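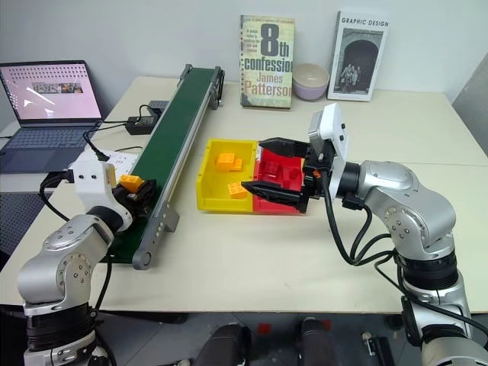 중고 장난감 블록을 거두어 씻고, 색과 크기별로 나누고, 다시 봉지에 담아 빌려주는 곳이 손스테드에 있다. 이름은 플릴로(Flilo)다. 타스턴 거리 안쪽 건물 1층을 쓰는데, 앞쪽이 대여 창구이고 뒤쪽이 분류실이다. 지난 7월에 문을 열었고 겨울 대여 접수는 12월 5일에 시작한다. 접수 준비가 한창인 때에 운영자를 만나 블록을 나누고 담는 일에 대해 들었다. 본인 요청에 따라 이름은 싣지 않는다.

블록 대여를 시작한 계기부터 물었다. 운영자는 그 전에 그림책 대여점에서 일했다고 했다.

"책을 반납하러 오시는 분들이 장난감은 안 받느냐고 자주 물으셨어요. 그중에서도 블록이 제일 많았습니다. 집에 한 상자씩 있는데 아이가 크고 나니 쓸 데가 없다는 거죠. 버리자니 멀쩡하고, 남에게 주자니 짝이 안 맞고요. 그래서 받아서 짝을 맞춰 보자고 생각했습니다."

처음에는 들어온 상자를 그대로 빌려주었다고 한다. 한 달쯤 그렇게 하다가 그만두었다.

"상자마다 내용이 너무 달랐어요. 어떤 상자는 바퀴만 잔뜩 있고 벽돌 모양은 얼마 없어요. 빌려 가신 분이 집 한 채도 못 짓고 돌려주시는 일이 생기더라고요. 그때부터 전부 섞어서 처음부터 다시 나누기로 했습니다."

지금의 순서는 이렇다. 들어온 블록은 먼저 체에 올려 먼지와 머리카락을 털어 낸다. 그다음 미지근한 물에 주방 세제를 조금 풀어 담가 두었다가 헹구고, 그물망에 넣어 하룻밤 말린다. 스티커가 붙은 것과 전지가 들어가는 것은 물에 넣지 않고 따로 닦는다. 마른 블록이 분류실로 넘어온다.

"말리는 게 제일 오래 걸립니다. 겉은 금방 마르는데 안쪽 홈에 물이 남아요. 홈이 아래로 가게 놓아야 하는데 그물망 안에서는 자꾸 뒤집히니까 중간에 한 번 흔들어 줍니다. 덜 마른 걸 봉지에 넣으면 냄새가 나요. 초기에 그렇게 해서 한 묶음을 전부 다시 씻은 적이 있습니다."

분류실의 작업대는 흰색이다. 운영자는 상판 색을 고를 때 꽤 오래 고민했다고 한다. 나무색 상판도 써 보았지만 갈색이나 베이지색 조각이 잘 보이지 않았다.

"흰 블록은 흰 상판에서 안 보이지 않느냐고 하시는데, 맞습니다. 그래서 흰색이랑 투명은 따로 모아서 어두운 천을 깔고 봅니다. 나머지는 흰 바탕이 편해요. 특히 주황이랑 빨강을 가를 때 차이가 큽니다. 오래 쓴 빨강은 색이 바래서 주황 비슷해지는 게 있거든요. 갈색 바탕에 놓으면 둘이 똑같아 보여요."

주황색 이야기는 더 이어졌다. 플릴로에서는 주황을 노란 통에 담는다.

"색깔별로 똑같은 색 통을 쓰면 보기에는 좋죠. 그런데 주황 통은 저희가 구할 수가 없었어요. 빨간 통에 담으면 멀리서 볼 때 통 색에 묻혀서 비었는지 찼는지 모르겠더라고요. 노란 통에 담으니 잘 보였고, 그렇게 굳어졌습니다. 처음 일하시는 분은 노란 블록을 거기에 넣으세요. 하루 이틀이면 익숙해지십니다."

통은 작은 것을 쓴다. 뚜껑이 없고, 옆 통과 나란히 붙여 놓는다. 더 큰 통을 쓰면 비우는 횟수가 줄지 않느냐고 묻자 운영자는 고개를 저었다.

"큰 통도 써 봤습니다. 깊으면 밑에 뭐가 깔렸는지 안 보여요. 잘못 들어간 게 하나 있어도 다 쏟기 전에는 모릅니다. 얕은 통은 자주 비워야 하지만 비울 때마다 한 번씩 훑어보게 되니까 틀린 게 금방 나와요. 그리고 큰 통이 가득 차면 무겁습니다. 하루에 여러 번 들면 손목이 아파요."

안쪽에 칸이나 턱이 있는 통에 대해서는 평가가 엇갈린다고 했다. 바닥이 밋밋한 통은 쏟기 쉽고 닦기도 쉽다. 굴곡이 있는 통은 작은 조각이 한쪽으로 몰리지 않는 대신, 납작한 조각이 턱에 끼면 손톱으로 빼야 한다.

"납작판은 밋밋한 통, 눈 모양이나 손잡이 같은 작은 부속은 칸 있는 통. 대충 그렇게 나눕니다. 같이 일하는 분 중에는 칸 있는 통을 싫어하는 분도 계세요. 그분 자리에는 밋밋한 통만 놓아 드립니다."

작업대에는 벨트도 놓여 있다. 짙은 녹색 띠가 작업대 앞쪽에서 뒤쪽으로 비스듬히 지나가는 모양이다. 벽과 나란히 놓지 않은 이유를 물었다.

"똑바로 놓으면 작업대가 반으로 갈려요. 한쪽은 넓고 한쪽은 팔꿈치 놓을 데도 없어집니다. 비스듬히 놓으면 앞에서는 블록을 올리기 쉽고, 가운데에 통 놓을 자리가 남습니다. 각도를 재서 정한 건 아니고 며칠 밀었다 당겼다 하면서 찾은 자리예요."

벨트 위에서는 블록끼리 간격을 두는 것이 중요하다. 한 줌씩 올리면 겹친 조각을 다시 펴야 해서 오히려 느려진다. 돌기가 있는 면이 위로 오게 놓는 것도 정해 둔 규칙이다.

"돌기가 위로 오면 크기가 바로 보입니다. 옆으로 누우면 두 줄짜리인지 한 줄짜리인지 헷갈려요. 다만 지붕 모양 조각은 경사면이 위로 와야 알아보기 쉽습니다. 이런 건 적어서 벽에 붙여 놓을까 하다가 글이 길어져서 말았어요. 처음 오신 분께는 말로 알려 드립니다."

녹색 블록은 벨트에 마지막으로 올린다. 띠가 짙은 녹색이라 일찍 섞어 올리면 놓치기 쉽다. 연두색은 괜찮다고 한다.

분류 기준은 색이 먼저이고 크기가 나중이다. 블록을 오래 다룬 사람들 가운데는 모양을 먼저 나누어야 찾기 쉽다고 말하는 이가 많다. 운영자도 그 말에 동의한다고 했다.

"조립하는 사람이 자기 블록을 정리할 때는 모양 먼저가 맞습니다. 빨간 더미에서 작은 빨간 조각 찾기는 어렵지만, 같은 모양 더미에서 빨간 걸 찾기는 쉬우니까요. 저희는 찾으려고 나누는 게 아니라서 사정이 좀 달라요. 봉지에 색이 고루 들어가야 하거든요. 색별로 양이 얼마나 되는지 먼저 알아야 봉지를 짤 수 있습니다."

봉지는 지퍼가 달린 그물 주머니다. 크기는 두 가지인데 작은 것은 어린이 한 명이 쓰기에 맞고 큰 것은 둘이나 셋이 함께 쓰기에 맞다. 작은 봉지의 대여료는 3000원이고 보증금 2000원을 따로 받는다. 보증금은 주머니가 돌아오면 내준다. 블록 몇 조각이 빠진 것은 따지지 않는다.

"개수를 맞춰서 돌려 달라고 하면 빌려 가신 분이 소파 밑을 뒤지게 됩니다. 그러면 다음에 안 빌리세요. 돌아온 봉지는 다시 쏟아서 씻고 나누니까 어차피 전부 섞입니다. 빠지는 것만큼 다른 집 블록이 섞여 들어오기도 하고요. 지우개나 구슬도 나옵니다. 주인을 알 수 있는 건 연락을 드리고, 모르는 건 창구 유리병에 넣어 둡니다."

겨울 접수에 맞추어 준비하는 작은 봉지는 약 100개다. 운영자는 벽돌 모양이 충분한지가 가장 걱정이라고 했다. 기증 상자에는 특이한 조각이 많고 기본 벽돌은 늘 모자란다.

"집에서 정리할 때 기본 벽돌은 남겨 두시는 것 같아요. 저희한테 오는 건 문짝, 나무, 바퀴, 어디에 쓰는지 모를 긴 막대 같은 것들입니다. 그런 건 한 봉지에 몇 개만 들어가면 충분해요. 벽돌이 없으면 문짝을 달 데가 없습니다."

모자라는 기본 벽돌은 사서 채운다. 주로 인근 잡화 도매상인 악불루트(Akbulut)에서 낱개 벽돌을 무게로 달아 들여온다. 새 벽돌은 헌 벽돌보다 뻑뻑하게 끼워져서 어린아이가 떼기 힘들어한다. 그래서 작은 봉지에는 헌 벽돌을 먼저 넣고, 새것은 큰 봉지로 돌린다.

상한 조각을 가려내는 기준도 물었다. 이빨 자국이 있는 것은 모두 뺀다. 색이 바랜 것은 그대로 쓴다. 금이 간 것은 손으로 살짝 눌러 보고 벌어지면 뺀다. 글씨가 적힌 것은 지워 보고 안 지워지면 큰 봉지에 넣는다. 빼낸 조각은 한동안 모아 두었다가 받아 주는 재활용 업체에 보낸다.

"이빨 자국은 생각보다 많습니다. 붙은 걸 이로 떼시거든요. 어른들도 그러시는 것 같아요. 저희 창구에서 분리용 지렛대를 봉지에 하나씩 넣어 드리는데, 그걸 넣은 뒤로는 새 자국이 줄었습니다. 그 대신 지렛대가 잘 없어져요."

분류실에는 책도 세워 둔다. 책은 아이보다 부모가 더 찾는다고 한다. 봉지에 설명서를 넣어 달라는 요청도 있지만 아직 들어주지 못하고 있다. 봉지마다 내용이 조금씩 달라서 같은 설명서를 쓸 수 없기 때문이다.

"대신 작은 종이를 한 장 넣습니다. '창문이 있는 집', '다리가 네 개인 동물' 이런 식으로 한 줄만 적어요. 그대로 안 만드셔도 됩니다. 돌려받을 때 가끔 조립한 채로 오는 게 있는데, 종이에 적은 것과 비슷했던 적은 거의 없어요."

조립된 채 돌아온 것은 바로 헐지 않는다. 창구 선반에 며칠 올려 두었다가 다음 세척 때 분리한다. 아이가 다시 와서 찾는 일이 있어서 그렇게 정했다. 분리할 때는 물에 담그기 전에 전부 떼어야 한다. 붙은 채로 씻으면 틈에 들어간 물이 빠지지 않는다.

집에서 블록을 정리하려는 사람에게 해 줄 말이 있는지 물었다. 운영자는 잠시 생각하더니 양을 먼저 보라고 했다.

"상자 하나 정도면 안 나누셔도 됩니다. 넓은 천 위에 쏟아 놓고 쓰다가 천째로 모아서 담으면 돼요. 나누기 시작하면 통이 늘고, 통이 늘면 아이가 못 치웁니다. 그래도 나누고 싶으시면 작은 부속만 따로 빼세요. 상자 밑바닥에 가라앉는 것들이요. 그것만 얕은 통에 담아 두어도 찾는 시간이 많이 줄어요."

기증은 창구가 열려 있는 동안 언제든 받는다. 씻지 않고 가져와도 되고 상표가 섞여 있어도 된다. 다만 서로 끼워지지 않는 규격은 봉지에 담을 때 따로 묶어야 하므로, 알고 있다면 나누어 담아 달라고 했다. 자석이 든 조각과 물에 넣을 수 없는 조각도 마찬가지다. 상자는 그 자리에서 비우고 돌려준다.

인터뷰를 마칠 무렵 새 기증 상자가 창구에 들어왔다. 운영자는 뚜껑을 열어 한 손으로 위쪽을 헤쳐 보고는 "바퀴네요"라고 말하고 상자를 세척대 옆으로 옮겼다.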